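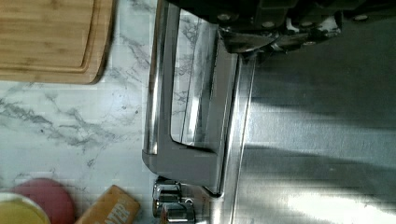
How long can an opened bottle of old Madeira stand on the kitchen counter?

Posted in Wine & Cellar by bundska_reader

My uncle left me one bottle of medium-dry Madeira, 15 years old by the label. I opened it in March and we drank perhaps a third. Since then it stands in a cupboard with the normal cork pushed back. I read that this wine does not spoil, but a shop in Ginton told me to finish it in 4 weeks. Who is right? I paid nothing for it, but the same bottle is listed at 300 now, so I would not like to pour it in a sauce. 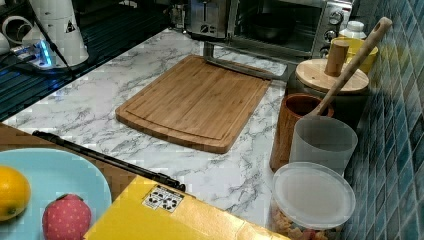 2 replies

Plelville Cellar Notes

The shop is too strict, I think. Madeira is heated and meets a lot of air while it is made, so the air in your bottle can do little to it. I have kept opened bottles for a year and the taste was nearly the same. Three points from my own practice:

Keep it upright. The wine is strong and can attack the cork if the bottle lies down.

Keep it away from the oven and from direct sun. A cupboard is good.

If the cork crumbles, change it for a clean stopper — the plastic-topped kind is fine.

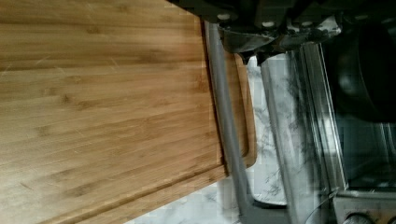
Bamboo board with juice groove

The shop maybe was thinking of port. A ruby port does get tired after some weeks, and people often mix the two. For your sauce, buy a simple three-year-old one and save the good bottle for the glass.

were_and_wine

Mine stood open two years, no problem. Drink it when you like!! I have a list of 1,395 wines I tasted and the Madeiras are the only ones I never had to throw away. Don't put it in the fridge though, it becomes dull when too cold.
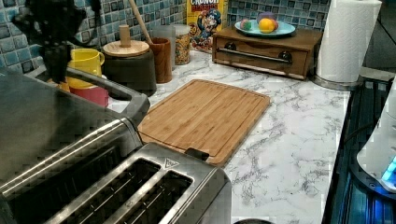
Toaster and cutting board on the counter

Edit: a little in the fridge is OK in a hot summer, just take it out one hour before.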